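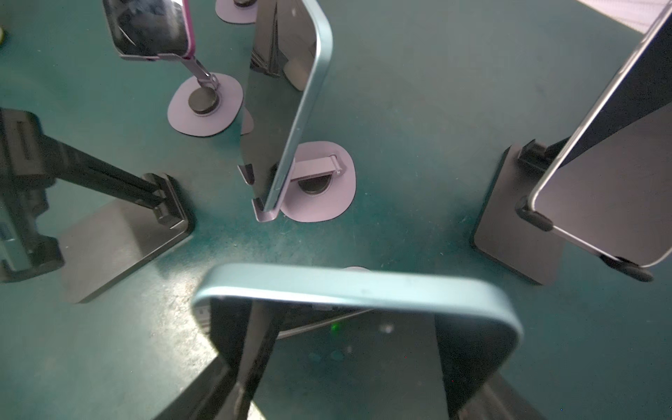
Phone stands tip over when I tap the screen. Which kind should I buy more of?

Asked June 13, 2011 in Home and Workshop

I run a small repair and resale counter in Bastport and I keep several phones standing on the bench while they charge up and go through their checks. Right now I have two kinds of stand. One is lavender with an oval base pad and two little lips at the front that the phone sits in. The other is black with a flat rectangular base plate. I bought the lavender ones from Zastex in May and the black ones came from a store that closed.

My problem is that the lavender stands rock backward when I tap near the top of a screen, mostly with the bigger phones. The black ones stay put but they take up more bench and I can't turn the phone as easily. I have a teal mat under everything.

I need 24 more and would like them all the same. Is there a way to fix the rocking or should I go with black? Also, is it bad to leave phones standing up for a whole day?

3 answers

Answer 1 (accepted)

The rocking comes from where the weight sits. On a stand with a hinge, if you lean the phone far back, its top half ends up behind the base pad and any tap up there pushes it over. Before you spend anything, try this:

1. Fold the hinge arm down so the phone sits as low as it will go.

2. Set the screen steeper than you think you need. For just reading a screen, close to upright is fine.

3. Turn the big phones on their sides. Both lips still hold the lower edge and the top is much closer to the base. A phone in landscape hardly moves when you tap it.
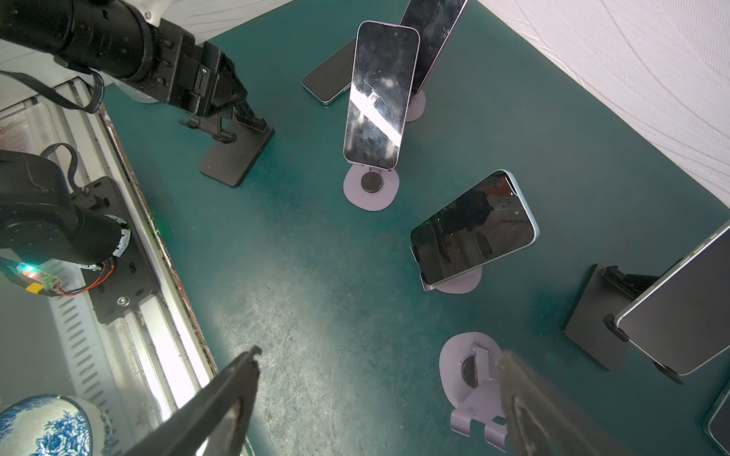 4. Wipe the mat and the bottoms of the pads. Dust lets the pads slide, and a sliding stand feels a lot like a tipping one. A damp cloth will do. Let it dry before you put anything back.

5. Check the hinge. If yours has a screw, snug it up a little. If the arm sinks under the weight of a phone with nobody touching it, the hinge is worn and that stand should be replaced.

If they still rock after that, put the black stands where you do the most tapping and keep the lavender ones for phones that are only charging. I wouldn't insist on one kind for everything. On my own bench the heavy stands go along the sides and I leave the middle open, so I can lay a phone flat there when I need both hands on it.

Standing all day is fine for the phone. Just make sure the lips aren't pressing on a side button, and that the charging cable isn't bent hard against the base.

Answer 2

Get the black ones. I had the cheap kind and threw them out.

Answer 3

I agree with most of the first answer. One more thing is to measure the base before you order 24. I bought a box of stands from a surplus place in Dridatthorpe and the bases were wider than the old ones, so I lost a whole row on my shelf. Buy 3, use them for a week with your heaviest phone in its case, then order the rest.

You can also put thin rubber feet under the pads. Mine are the clear stick-on type for cabinet doors. They stop the sliding but they won't do anything for the tipping.

Comment from the asker

Thanks. I lowered the arms and turned the large phones sideways and it is a lot better. I'm going to order a few black ones to try next to them. The buttons were a good point, one phone kept turning its volume down and I thought it was a fault.

258 views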